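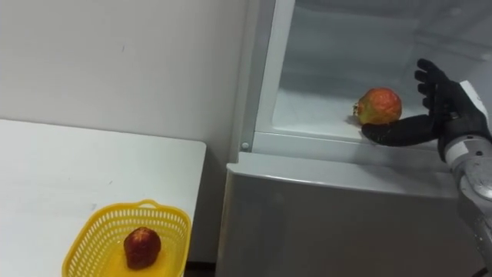

Chapter 16
Watching Robots Work: The Open Day and What to Take Home from It

On 13 September 2021 the engineering firm Tarkuvis opened its doors to 200 visitors, among them a class of second-year students who had been promised robots and, in smaller type, lunch. Their instructor, Séverine Picard, gave them one task: stand in front of a demonstration, keep quiet, and write down what the machine did. She collected the notebooks at the end. Most contained the word "cool." Several contained little else.

The demonstration in room 308 was called Pultix, and its subject was fruit. There was a refrigerator, a white table beside it, and a yellow basket on the table. Moving fruit from a refrigerator to a basket is a job most of us have done in our socks, half asleep, with the phone in the other hand. Seen up close, it breaks into a surprising number of smaller jobs. The fruit has to be found. The hand has to get in past the front ledge of the compartment. The fingers have to close firmly enough to hold and gently enough to leave something worth eating. Then comes the trip to the basket and the letting go, a step that beginners tend to leave out of their diagrams altogether. 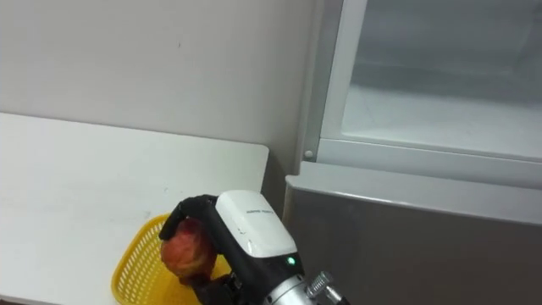

Figure 16.1 A red apple held at the yellow basket. Note the finger over the top of the fruit and the one beneath it.

Theophilus Dogbe, who ran the demonstration, took questions for 20 minutes. The first was whether the robot could make a sandwich. The second, from a student who had clearly done the reading, was how anyone decides that a grasp is good. Dogbe's answer was that it depends on what you plan to do next – a grip that suits lifting may be a poor one for putting down. We will spend most of this chapter on that remark.

Section 16.1 covers how to observe a demonstration without being charmed by it. Section 16.2 takes up grasping and release, and Section 16.3 looks at the questions visitors ask and the ones they ought to. Before reading on, pick up an apple, put it in a bowl, and write out every step. Allow more paper than you think you need.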